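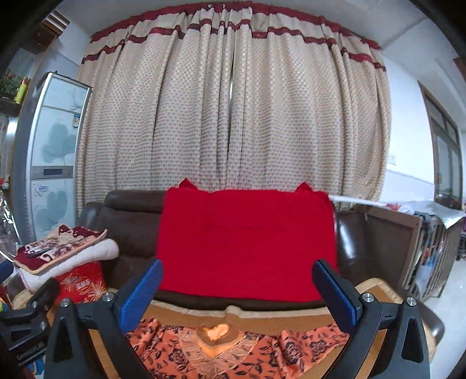

Section 4. Clothes left in the living room

Use this section for garments found on sofas, chairs and seat mats. Bedroom clothes are covered in Section 5.

Before you start

Switch off any fan or air conditioner that blows across the seating. Clear a flat surface at least 60 cm wide for folding. Have the Dilard basket within reach.

4.1 Knitwear on the sofa

1. Lift the garment with both hands, one under each shoulder. Do not pull it off the sofa back by one corner.
2. Check the cuffs and hem for snags.
3. Lay it face down on the folding surface. Fold the sleeves in, then fold the bottom edge up to the neck.
4. Place it in the basket. Do not hang knitwear.

Caution: Bright red and other strong colors can bleed. Keep them off light upholstery if they are damp, and wash them separately the first time.

4.2 Printed garments with lace

1. Close any hooks or buttons before lifting.
2. Pick the garment up from below so that the neckline panel carries no weight.
3. Turn it inside out if it is going to the wash. Use a mesh bag and a 40 °C cycle or cooler, unless the care label says otherwise.
4. If it is clean, fold it with the lace on top and put it in last.

Note: Woven mats with a scalloped edge catch on lace. If a thread is caught, hold the mat flat and work it loose with your fingers.

4.3 Resetting the seats

1. Shake the mat outdoors and put it back square to the seat.
2. Wipe leather with a dry cloth. Leave out the Sopacua spray on glossy finishes.
3. Check between the cushions for socks and small items.
4. Straighten the curtains if they were moved.

Unclaimed clothes go on the Janar shelf until Wednesday. Questions about sorting go to Negin Kazemi.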